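Shared Dining Room: Frequently Asked Questions
Eklow Residence, Resident Services

Who may use the shared dining room?
The dining room is open to all registered residents and to their guests. Each resident may bring up to 2 guests to a meal. The room seats 39 people, and tables may not be reserved.

What tableware does the residence provide?
Rice bowls, plates, serving dishes and steel bowls are kept in the kitchen cabinets. Residents are asked to supply their own chopsticks and drinking cups. 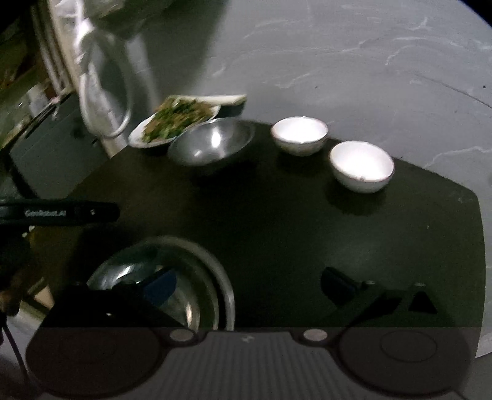 Eklow Residence, September 2020

How should a table be set for a shared meal?
Cooked dishes, such as stir-fried greens, are placed toward the far edge of the table, where all diners can reach them with a serving spoon. Rice bowls are set out empty and filled once everyone is seated. A steel bowl may be placed beside the main dish for bones and peelings.

May food be left on the table between meals?
No. Leftover food must be covered, labeled with the room number and date, and placed in the refrigerator. Unlabeled food is discarded at the end of each day.

How are the dark tabletops to be cleaned?
Oil marks show readily on a dark surface. Wipe the table with a damp cloth and mild dish soap, then dry it with a clean towel. Scouring pads and bleach are not permitted.

Who is responsible for washing the dishes?
Residents wash, dry and put away every item they have used before leaving the room. White bowls and plates are stacked by size. Steel bowls are stored on the lower shelf.

What happens if a dish is broken?
Please report the breakage to the Resident Services desk on the same day. No charge is made for a first breakage. Chipped bowls should be handed in at the desk and will be replaced.

Where can I send a question that is not answered on this page?
Written questions may be left at the Resident Services desk or placed in the box beside the dining room door.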